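Kitel Household Textile Survey, release 7
Data card and README
Last updated January 22, 2021

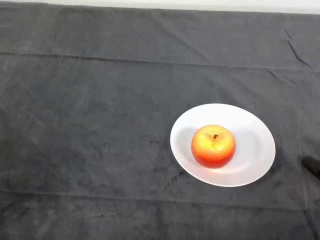 Dunbar asked whether the wash counts in release 6 were reported by the households or logged by a meter, and noted that the old card did not say. They were reported by the households. The column is now named wash_count_reported, and the earlier name, wash_count, has been dropped from all files.

Summary

The Kitel survey records how flat household textiles are used, washed, dried and thrown out. It covers tablecloths, sheets, towels, dishcloths and curtains. Clothing is out of scope, and so are rugs. All households are in Corusville. The data is tabular and ships as plain CSV with UTF-8 encoding.

Contents

items.csv — one row per textile item, 800 rows
households.csv — one row per household, 207 rows
events.csv — one row per wash, repair or disposal
codes.txt — lookup values for fiber, weave, finish and stain type

Items join to households on hh_id. Events join to items on item_id. An item that moved between households keeps its item_id and takes the hh_id of the household that held it last.

Collection

Each household received a paper booklet and a set of numbered sew-in labels. Respondents sewed a label to each item and wrote one line in the booklet per event. Booklets were returned by mail and keyed twice by different operators. Where the two versions disagreed, the scan of the page was checked and the corrected value entered by hand. Pages that could not be read were keyed as missing.

Field notes

fiber: taken from the care tag where one was present. Items with no tag are coded U, and no guess is made from feel or appearance.
wash_temp: dial setting in degrees Celsius. The value 40 is overrepresented; several machines in the sample default to it, and respondents may have copied the default.
dry_method: line, rack, tumble or flat. Mixed methods take the code of the first one used.
wear_grade: 0 to 5, assigned by the respondent with the printed chart in the booklet. Grades are ordinal and should not be averaged.
disposed: blank means still in use at the end of the survey.

Known problems

Curtains are washed so seldom that most have no events at all. Rates computed for curtains alone are unstable.
Booklets covering July have more gaps than other months. The gaps were left as they are.
Dishcloths tend to lose their labels. A relabeled item gets a new item_id, with the old one in prev_id if the household reported it.
Dark fabrics score lower on wear_grade than light ones of the same age — this may be a fault of the chart, which was printed on white stock.

Changes from release 6

Renamed wash_count as described at the top.
Removed duplicate rows in events.csv caused by a double import.
Split the stain code for grease into kitchen grease and machine oil.

Use

Free for teaching and research. Cite as: Kitel Household Textile Survey, release 7, Clusus archive. Corrections should give the item_id and the column name. Household addresses were never keyed and cannot be supplied.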